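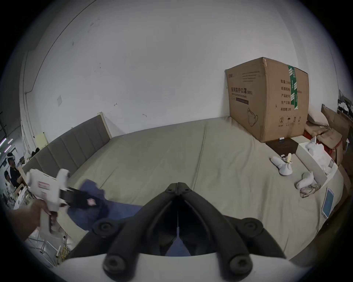

Slide 1. Unmade bed, gray headboard. Leave up while people find seats.

Good evening, everybody, and thank you for coming out. (Wait for the chairs to stop scraping.) I'm Tekle Asfaw, and I've been asked to talk to you about sleep, and more exactly about getting a decent night of it when you work odd hours. I did nights at the Tomier bakery for a good long stretch of my life, so I come to this as a fellow sufferer. I'm no doctor, and if anything I say tonight goes against what your own doctor has told you, please listen to your doctor and think kindly of me anyway.

Start with the July story. I had come home at six in the morning, the sun was pouring in, the neighbor was mowing, and I lay there doing arithmetic. If I fall asleep now I get seven hours. If I fall asleep now I get six and a half. (Let them laugh, they all know this one.) By noon I'd given up and gone down to make soup. I was so tired I salted it twice, and my wife ate it without a word, which I still think about.

What I'd like you to carry home is mostly about light. Your body reads morning light as the start of the day, whatever the schedule on the break room wall may say. So wear dark glasses on the way home if you're riding the bus – please don't do it if you're driving drowsy, and really, please don't drive drowsy at all. Get the curtains sorted out. I pinned up an old blanket for 2 years before I bought proper ones, and the blanket worked fine.

Noise next. A fan is good. Earplugs are good if you can stand them, and I can't. Talk to your family, too, and do it when everybody is rested and fed, because the conversation goes badly when you're standing at the top of the stairs in your socks shouting about the vacuum cleaner. We ended up with a card on the bedroom door, red on one side and green on the other, and the kids took it more seriously than I ever did.

(Drink of water. Check the clock. If we're running behind, skip the coffee part and go to naps.)

Coffee. I love it and I won't scold anybody. I do ask you to try having your last cup in the first half of the shift and keep that up for a couple of weeks before you decide it makes no difference. I kept a notebook when I tried it, 36 mornings in a row, just bedtime and a word or two. "Poor." "Poor." "Fair, rain." It's dull reading, but I could see the fair ones bunching up toward the end.

Naps. Short one before the first night shift, alarm set, shoes near the bed. My old foreman Noh napped sitting up in the flour store and swore by it. I don't recommend the flour store.

On days off, nobody wants to live like an owl while the family is at the lake. I used to flip straight back to daytime and pay for it all week. What suited me better was meeting halfway – staying up late, sleeping in late, and having breakfast when the others had lunch.

Questions here, as many as they like. Handouts are on the table by the door, 100 printed, so take one for a friend. Mention the Pidarlow sleep group for anyone who wants company with this, and thank the Prolley library for the room and the cookies.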